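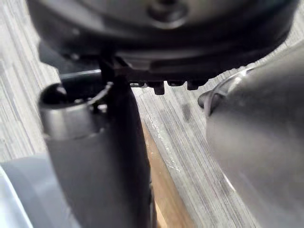
The case for keeping spare parts on the shelf

Delia Avram
February 2025

The debate over a right to repair has been conducted largely in the language of law: warranties, copyright, access to manuals and diagnostic software. These are proper subjects for Parliament. They do not, however, address the difficulty most households and small businesses meet first, namely that the part they need is no longer stocked anywhere within reach.

The town of Gundlow offers an instructive case. Its last appliance repairer closed in April, after 19 years of trade. The proprietor, Jaanus Laur, had no shortage of customers. His suppliers had ceased to carry components for models more than a few years old, and the remaining distributor imposed a minimum order of $3,000. A customer with a faulty washing machine was therefore advised to take it to the tip and buy another.

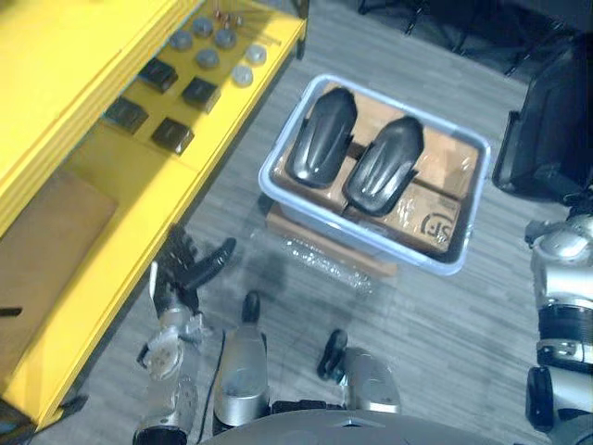
It is sometimes argued that stockholding is a commercial matter and that government should leave it alone. The argument would carry more weight if the costs of disposal fell on those who make the decision. At present they fall on ratepayers. Gundlow's council received 1,574 discarded appliances at its transfer station last year. An inspection of 195 of them found that the majority had failed through a single inexpensive component, often a seal, a switch or a drain pump.

A modest obligation would suffice. Manufacturers and importers should be required to keep a defined list of wearing parts available for ten years after the last unit of a model is sold, and to supply them singly, at a published price, to any purchaser. Independent repairers should be entitled to the same terms as authorised service centres. Where a manufacturer prefers not to hold stock, it should be obliged to release the drawings so that others may produce the part under licence.

Objections concerning cost deserve a fair hearing, and smaller importers may reasonably seek a longer transition. The labour and skill required for repair still exist in regional centres, though they will not be there indefinitely. Legislation introduced in this term could still reach the tradespeople it is meant to assist.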